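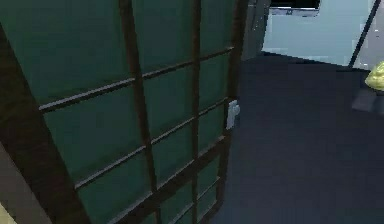 Simulation view of the latticed door panel and its white handle.

Call for participants: door-handling fault study
Dokon, Skekbridge site
Posted Sun 24 May

Dokon is seeking participants for a review of a door-opening fault in its Lill mobile manipulator. Sessions run at Skekbridge through June.

Background
During acceptance testing of controller release Poten, a Lill unit failed to release a door handle after the panel reached its end stop. The arm continued to apply load until the handle fitting sheared and the panel left its lower track. The force limit was set correctly but was not evaluated during the transition from pull to release. The unit was stopped by the operator at the pendant. No injury occurred. Autonomous door operation has been suspended on all Lill units at the site.

The fault has been reproduced in simulation on a green panel with a brown lattice. We now need to establish how quickly a supervising operator recognises the condition and whether the current pendant display helps or delays that recognition.

What is involved
Participants will supervise simulated door tasks from an operator console and press stop when they judge the arm to be behaving abnormally. Faults are injected at irregular intervals. Each participant completes 2 sessions on separate days. All tasks are simulated and no participant will enter a robot cell.

We are recruiting 10 participants.

Eligibility
Aged 18 or over
Normal or corrected-to-normal colour vision
At least 2 years' experience operating or supervising automated plant, including forklifts with automatic guidance
No involvement in the design or testing of Poten

Data
Stop times, console inputs and gaze direction are recorded. Results are reported in de-identified form. Participants may withdraw at any time before analysis begins.

To apply
Send a one-page summary of relevant experience to the Dokon safety engineering desk, Skekbridge, quoting "Lill door study". Licence or ticket numbers are not required at this stage. Session times will be confirmed in writing.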